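Search this site
Go

October
Minutes taken by Kiyoshi Ueda

SEKIGUCHI SPINNERS AND WEAVERS - ORDINARY MEETING

Meeting opened with 18 members in the room. Kaede Miyazaki in the chair. Apologies from two of the dye group, who were at the Biltora show.

1. Previous minutes
Accepted with one correction. The minutes said the guild "agreed" to try the new dye lots. Emiko Mizuno said she had agreed to no such thing and would like the word changed to "discussed". Changed.

2. Shared drum carder
Kaede reported that the old carder has been back from repair since winter and is still throwing neps through anything finer than Corriedale. The repairer's bill was paid in full. There was some feeling that we had paid for a new drive belt and a clean. The proposal was to sell it and buy the Gukico double-width model, at a quoted price of $4000 including the brush attachment.

Shigeru Ichikawa spoke for the purchase. He had read the Gukico leaflet, which claims an even batt in two passes from any fibre. I asked what fibre they had tested. The leaflet doesn't say. Kaede had spoken to a shop that stocks it, and the shop was very pleased with it, as one would expect of a shop. 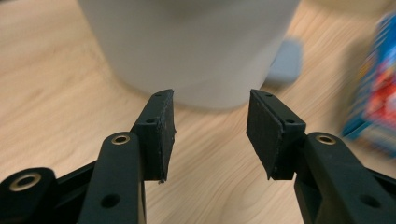 Līga Eglītis thought we were blaming the carder for what was really bad scouring, and that half the fleece going through it still had grease in it. She would sooner see the money spent on decent washing tubs and a morning's teaching. Shigeru said his fleece was perfectly clean. Līga asked to see some, and he is to bring a handful next time.

It was pointed out that hire fees on the old carder came to $109 for the whole year, so the new one would need to be a good deal more popular than the last before it paid for itself. Shigeru thought people would hire it once they had seen it work. The same was said of the warping mill, which has been in the cupboard ever since.

Moved (Emiko, seconded Līga) that no deposit be paid until Gukico or the shop lets us put our own fleece through a machine. Carried, Shigeru against.

3. Fleece order
Vornov have offered us 15 coloured fleeces, skirted, at one price for the lot. The grower's note calls them "suitable for handspinners", which in my experience can mean nearly anything. Last time it meant second cuts from end to end and a good deal of burr.

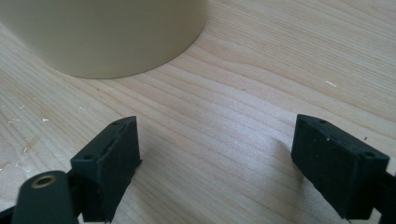 Kaede suggested asking for a lock from the shoulder and one from the britch of each fleece, labelled, before we say yes. Emiko said to test them for breaks as well - two of the greys last year snapped when you tugged them, and there isn't much to be done with tender wool apart from stuffing cushions. Agreed. Kaede to write to Vornov. If the samples don't come, the order lapses.

Members wanting a share are to put their names on the sheet by the kettle. Names only count if the money comes with them.

4. Combing day
Līga will run a session on combing and pulling off through a diz, starting at 10 am. Five-pitch combs will be lent by those who have them. Bring a clamp that fits a thick table. Long wools only, please - she has no wish to spend the morning picking Merino out of somebody's tines.

Shigeru asked whether combed top was worth the waste. Līga said to weigh it before and after and decide for himself. He will do so and report.

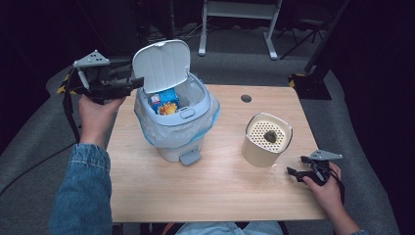 Table with bin and small container.

5. Other business
Dye group: the walnut skeins have faded on the windowsill test. The group puts this down to the window. I put it down to the walnut. The test will be run again with a covered half.

Library: the book on flax retting is still missing. Please look at home.

Meeting closed 9.15 pm.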